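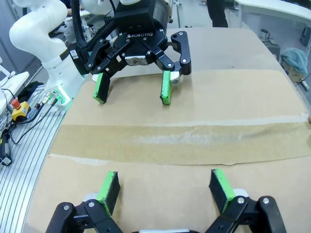

Two grippers and a cardboard-covered tabletop.

Ellow Allotment and Garden Society
Minutes of the autumn meeting, 4 Nov 2021

The chair welcomed everyone warmly and said what a pleasure it was to see so many faces back in the same room, including several new plot holders from the Heffernan Road end. Apologies were read out and the minutes of the August meeting were agreed, with one spelling corrected.

Water. The new tap by the lower gate is in and working nicely. Members were asked, very kindly, to turn it off fully when they leave, as the last bill came to more than $300 and we would all like to spend that on something prettier. The supply will be shut off for the winter after the first hard frost.

Seed order. The Zerari catalog has arrived and was passed around with a good deal of happy sighing over the squash pages. Orders placed together get 10 percent off. Please put your list in the green folder, with your plot number on it this time!

Compost. There was a long and friendly discussion about the Otex bins, which some members love and others find slow. It was agreed to keep the 3 we have through the spring and talk again then.

Plot rents. These stay at $100 for the year, to general relief.

Any other business. A member offered spare raspberry canes, free to anyone who can dig them up. The shed key is still missing, so please check your coat pockets.

The next meeting will be in the new year, with soup.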